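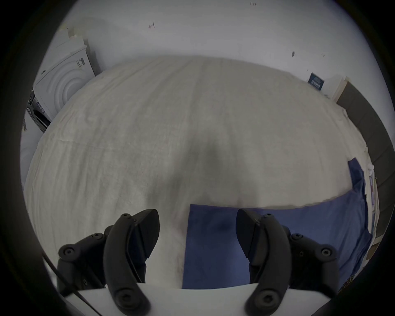 Do midfielders over 30 run less in the last quarter of an hour? They run nearly as far as the younger ones, but they do much less of it at full tilt.

### 4.2 What happens to the middle of the pitch

I'd gone into this half of the study expecting distance to be the big story. We had 52 matches from the Skolus regional league, all hand-tagged by Raluca Pascu and me (mostly in the evenings, with far too much tea), and for each one we noted where both central midfielders stood every time their side lost the ball. The older players covered the ground well enough. The gap opened up in the first few steps after a turnover, and it grew after the break.
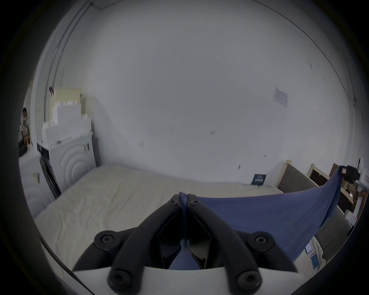 A midfield pair on different legs leaves a particular kind of hole. Full-backs and wingers tend to hold their places, so the line stays wide, and the weak spot turns up between them. I think of it as a cloth pulled tight from two ends, like the blue one in Figure 2, which is stretched out wide and still sags slightly in the middle. Opponents found that dip quickly! In 16 of our matches the first goal conceded after half-time began with a pass straight into it.

Oldřich Ondrejka, who coached two of the sides, told us he had stopped asking his captain to press at all by July. He had him sit in front of the centre-backs and talk. That matched what we'd tagged: the captain's sprints dropped away, his interceptions went up, and the younger partner did the chasing for both of them.

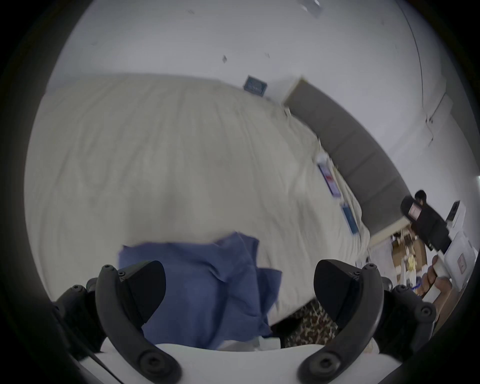 Was that a good trade? I went back and forth on it. We pulled out 700 turnovers in which the older player stayed put, and most of them ended with the other team going sideways or backwards. The trouble came when the younger partner was booked early and started holding off his tackles – then there was no one left to do the running.

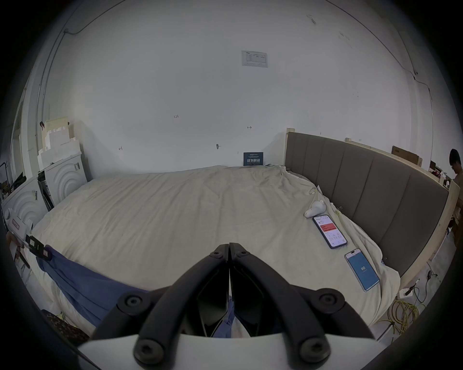 Zuzana Koubek suggested splitting these cases by scoreline, and I'm glad she did. Sides that were ahead could live with a static captain right up to the whistle. Sides chasing a goal could not, and their managers mostly took him off with 15 minutes left. I come back to those substitutions in Section 4.3.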